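The Day the Arm Wouldn't Let Go

I'd been at Tefera's workshop for maybe nine minutes when the robot stopped dead and everybody groaned.

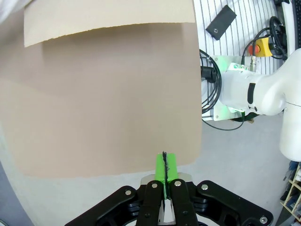
Fault 1244, said the screen. Facundo Urrutia, who looks after the two-armed cell there, didn't even need to look it up. "Grip force," he said, and went to put the kettle on (I liked him straight away!).

The job sounds easy: pick up flattened cardboard, fold it, stack it, repeat. But cardboard is a rotten thing to hold. It sags, it bends where you don't want it to, and on a humid arvo it goes soft as old toast. The gripper software, a package called Kuton, kept deciding it had hold of something when its fingertips had only closed on each other. So it squeezed harder, the motor got hot, and after 24 seconds the whole lot shut itself down.

That had happened 40 times in May. The scary one was when a colleague reached in to free a sheet before anyone had hit the emergency stop, and the arm restarted. She got a bruised wrist and a very bad fright. Now you press the red button first, every time, and Facundo will holler across the shed if you don't.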